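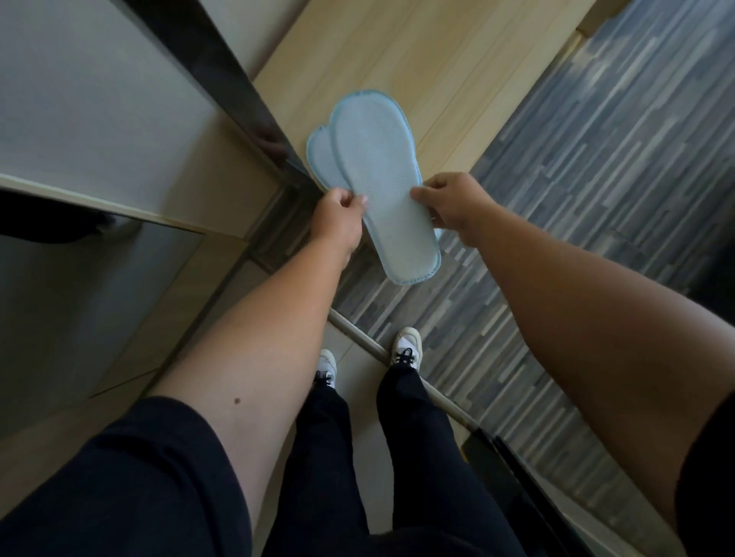
Which gripper is better for thin, soft goods, suction or two fingers?

Two fingers with soft pads, if the goods let air through. Suction is faster on anything sealed or coated, but it loses its hold on fabric.

I wrote that in January, on the first page of the report, before the trial had started. Adebayo Babalola read it standing at my bench and gave it back.

"You've already picked," he said.

"It's a draft."

"Then run them both and write it again."

The arm was bolted to a steel table at the back of the Ugwu building, between the tape racks and the door to the loading dock. We had two grippers on loan. The Stetado was the suction one, four cups on a bar with a hose that hissed. The Clustden had two fingers with gray rubber pads and cost $1,689, and Adebayo had written the price on masking tape and stuck it to the case so that I would be careful with it.

The job was insoles. They came in pairs, one laid on the other, and they had to go from a tray into a paper sleeve. The women on the line did it without looking. They took hold of a pair at the sides, gave it a small bend so it went stiff along its length, and slid it in.

I ran the Stetado first. On the foam ones with the plastic backing it was very good when they lay backing side up. It came down, hissed, and the top insole rose straight off the tray. The bottom one stayed where it was. I turned up the vacuum. On the cloth ones that brought up nothing at all, only a louder hiss, and by the end of the morning the filter had a coat of lint on it.

After lunch I put on the Clustden. It took me until four to get the camera to agree with the arm about where the table was. Then the fingers closed on the first pair, and the pair folded up between them like a taco. I opened the fingers wider and the second insole dropped out. I tried coming in from the heel, and from the toe.

Adebayo came by with his coat on. He watched 15 tries without a word.

"How many went in the sleeve?" he asked.

"Two."

"And the other one?"

"None with the cloth. It can do the foam if we feed them one at a time."

"They don't come one at a time," he said, and went home.

I stayed until six and then I went home too. My mother had left a pair of insoles for me on the shelf in the entry, light blue ones with darker piping around the rim. She buys them for everyone. I still had my sneakers on. I picked the pair up and stood there by the closet holding them over the floor, left hand on one side, right hand on the other.

My right hand was a little higher than my left. I hadn't thought about that. When I moved it down level, the cloth sagged in the middle and the back one began to slide. When I moved it up again and pressed with my left thumb, they both held.

My mother came out of the kitchen and asked if they were the wrong size.

"They're fine," I said.

"Then put them in your shoes."

I did, after a while.

In the morning I changed the approach. The Clustden fingers had always come in square to the pair. I turned the wrist so one pad landed higher than the other, and I told the arm to close slowly, then twist a few degrees before it lifted. The first pair came up bent, with both halves together. It missed the sleeve and hit the table. I moved the sleeve.

By noon I had 72 tries on the sheet. Most were good. The bad ones were nearly all from the same tray, where the pairs had been packed crooked, and I wrote that down as well. Then I put the Stetado back on and gave it the same trays, because I had been told to run them both. It did what it had done before.

Adebayo read the new report at my bench. The first page had the same question and the same answer on it, word for word.

"So you were right," he said.

"I didn't know it yet, though."

He turned to the second page, where the wrist angle was, and read that part twice. Pakgate wanted their loan unit back – the camera, which I had forgotten was theirs – and he asked me if it was boxed up. I said it was still on the arm.

"Leave it until they call again," he said. He peeled the tape with the price off the case and stuck it to the front of the report.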